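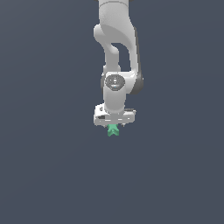
Sistgate standing desk review: four months in
By Nesma Younis
Jul 23, 2021

I didn't want a standing desk. My back did, or so my doctor claimed, and in March I gave in and paid $534 for the Sistgate, the mid-size one with the memory buttons.

The product page says you'll burn more calories, think more clearly and sleep better. I sleep the same. I can say that my lower back hurts less by late afternoon, though I also bought a new chair in the spring, so make of that what you will.

Assembly took me most of an evening. The manual shows two kinds of bolt that look identical on paper and don't fit the same holes. I called support and got a patient man named Fouad Ghoneim, who told me to ignore step nine. Good advice, but why print step nine?

Once it's up, it's a decent desk. The motor is quiet enough to use on a call. At sitting height it's solid. At full height it wobbles when I type, and I'm not a heavy typist – my coffee moves. The listing brags about more than 4,000 happy owners. I'd like to know how tall they are.

The cable tray is flimsy and I took it off after a week. The memory buttons work, except that the third one forgot its setting twice.

The Esinitz costs $342 and has a hand crank. A friend has one and I've leaned on it hard without getting it to shake. If I were buying again I'd go that way and crank.

Pros: quiet, smooth top, helpful phone support
Cons: wobble, manual, cable tray, price

Rating: 3 out of 5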